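About Skalline

We write the software that sits between a robot arm and the job it has been given. Perception, grasp planning, motion, and the tooling you need when one of those goes wrong at four in the afternoon and you want to know why before you go home. We don't build arms and we don't sell them. We love them, though, and we spend a great deal of time watching them try to pick things up!

Skalline was started by Marit Lundgren and Alvar Lindqvist, who shared a desk at an automation shop and kept rewriting the same calibration script for every new customer. Marit comes from control, Alvar from vision, and they still argue about where one ends and the other begins (the argument has its own channel in our chat). The first version of our planner ran on a laptop with a broken hinge. The laptop is on a shelf by the door.

What we make

Gosier is our perception package. It takes images from a wrist camera and hands back object poses, along with a score for how much it trusts each one. We put a lot of care into that score, and a planner that knows the camera is unsure can go and take a second look from another side before closing the fingers.

Brekke is the planner. It picks grasps, checks them against the gripper shape and whatever else is on the table, and sends a path to the arm controller. When it throws out a grasp it writes down the reason in plain words, so you can read "left finger hits plate rim" and not a number you have to look up.

Fokberg is the newest of the three and the one we get most excited about. It records every run and lets you scrub back and forth through it, with the camera view, the planned path and the joint readings all lined up in time. You can change a setting in Brekke and replay an old run against it without touching the robot. We built it for ourselves, and then customers saw it over our shoulders and wanted it too.

How we work

There are 32 of us, split between software and the lab, though the split is loose and most people have a key to both. Every change to the planner goes through 300 recorded runs overnight and then onto a real arm in the morning. Small parts get most of our attention right now: pushbuttons, indicator lamps, terminal blocks, the sort of thing that goes into a control panel by the handful.
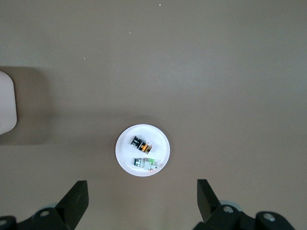
Clear plastic housings are a favorite headache. Depth readings go strange on them, and a glossy black button head next to one doesn't make life any easier, so Gosier leans on outlines and color for those parts. We've been at this since September and it's getting good. Come by the lab if you'd like to see it run, or write to us and ask for Alvar, who will happily talk about edges for as long as you let him.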